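Taking kids to the Komidetti open day, is the robot part worth it?

Posted in Days Out & Local Events, 3 Jan 2023

Komidetti are doing another open day at their Mulholm workshop and my two (7 and 11) are begging to go. Has anyone been to one? The flyer mentions a "small arms demonstration" which I assume means robot arms, lol. Is it all behind glass or do you get up close? We'd be coming in from Stistthorpe so it's a bit of a trek with the little one.

stistthorpe_mom

GO! We went to the December one and I'm still talking about it, my family is very tired of me. The big hall is fine, lots of banners and a coffee cart, but the side room with the desktop arms was the best part by a mile. They had little servo arms with 3D-printed brackets picking up plastic blocks, and you stand right at the table. No glass! The guy running it let the kids ask anything they wanted and never hurried them.

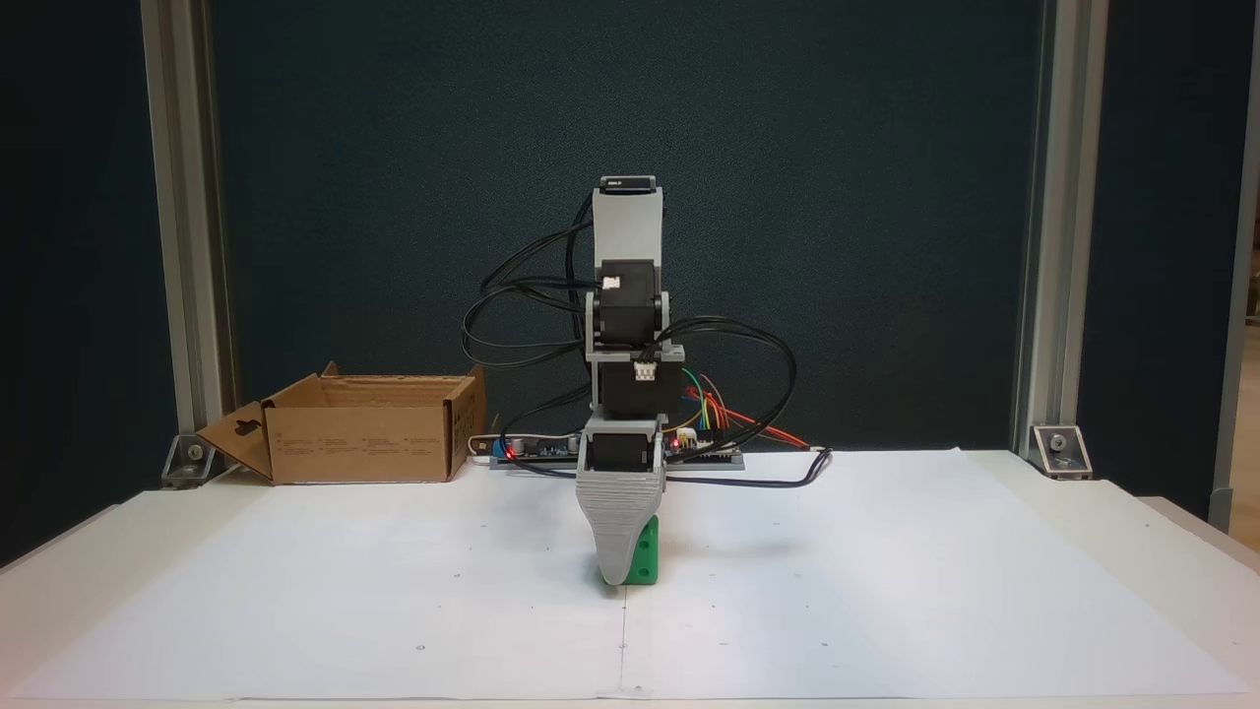 My daughter asked what happens if it misses, and he moved the block over a little and ran it again so she could see. It closed on thin air and the whole room cheered. Then he showed us how you nudge one joint at a time to fix it. We were in there 50 minutes and I had to be dragged out (me, not the kids).

Get there early if you can. The line for that room was already 13 deep when we left. Parking is on the Kabbaj side, follow the cones and ignore your GPS.

gearbox_gail

never been but my brother in law went and said the coffee was bad

tallpaul88

Seconding the first reply, with a couple of practical things. Your 11-year-old will love it. The 7-year-old might need a step stool, the tables are adult height and they only had one stool to share, so bring your own if you have a folding one. The talk upstairs is long and pretty dry, skip it with kids. I asked what it costs to build one of the little arms at home and got a really friendly answer plus a parts list to take away. We've started ours! Two joints done, wiring everywhere, having a blast.

Bus from Stistthorpe stops at the end of the road, but check the Saturday times.

oldtoolbox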